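Home Posts Robots Reading About
Search this blog Type and hit enter

Teaching a simulated arm to look before it reaches

I finally got the viewpoint test running in Stamano, my little table-clearing simulator, and I'm so pleased with it! The idea came from Deok-su Pyo: let the policy pick a second view of the table before it commits to a grasp.
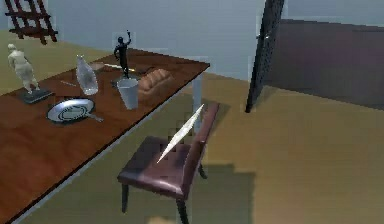 What I compared

Okum, my baseline, plans from a single view. Undetti gets two and merges its guesses. Both had 200 trials with the same objects and the same starting poses.

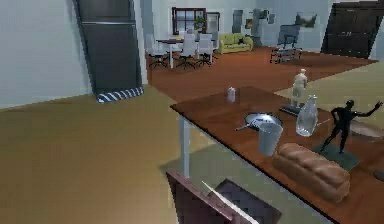 Undetti finished 186 of them, which made me yell loud enough to scare the cat. Of the 14 misses, seven were plain bad grasps (the fingers closed too early).

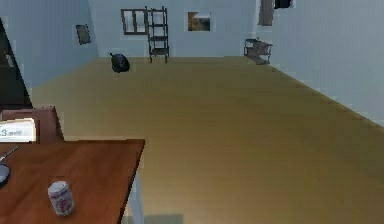 The other seven came from the merge step, when it treated one object seen twice as two objects. I've been tightening the distance check since July and it still slips now and then.

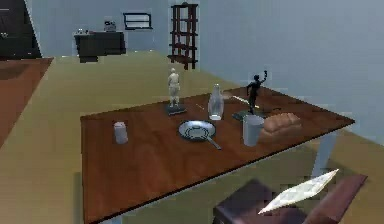 Next up is clutter. Okum loves to plan straight through anything it can't see well, and thin or clear things are the worst. The glass bottle between the two statues is my favorite test for this, with the frying pan's handle a close second. I'll post the new runs as soon as the merge fix is in!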